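Centrifuge tube

A centrifuge tube is a narrow, lidded vessel used to hold a liquid sample while it is spun, stored or carried between steps of laboratory work. Most are moulded from clear plastic, though glass is still used with some solvents. Sizes run from small snap-top microtubes to large screw-capped tubes of 50 mL.

Form

The common laboratory tube has a straight cylindrical barrel, closed at one end and threaded at the other. In the conical form the base tapers to a point, so that solids gather in a compact pellet during spinning. Round-bottomed tubes suit higher speeds. Conical tubes won't stand on a bench unaided and are kept upright in a rack.
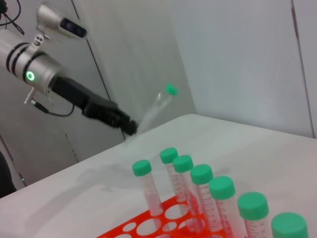

Racks are made in moulded plastic, coated wire and foam. Those with holes of more than one diameter take several tube sizes at once, at the cost of a looser fit for the narrower ones. Labelling is usually done on the barrel, as caps can be swapped by mistake.

Caps

Screw caps are generally ribbed around the side for grip with a gloved hand. Cap colour varies between makers and has no agreed meaning, although many laboratories assign colours of their own. A cap should be turned until firm; overtightening can distort the seal and cause leaks.

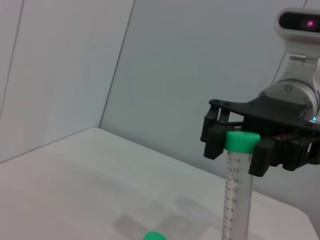
Tubes placed opposite one another in a rotor must be balanced by mass. Low-speed work on cell suspensions is often done at 300 × g, and tougher material at 1000 × g or more.

Graduations

Volume marks are printed or moulded on the barrel and read at eye level, from the bottom of the meniscus. They're intended as a guide only, and a pipette is used where an accurate volume matters.
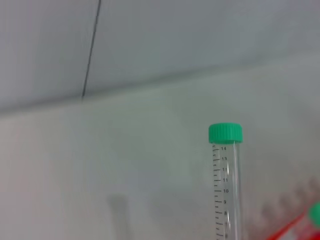 Graduated tube with a green screw cap. The numbered marks begin at 14, just beneath the cap.

See also: Microtube, Pipette, Rotor (centrifuge), Test tube rack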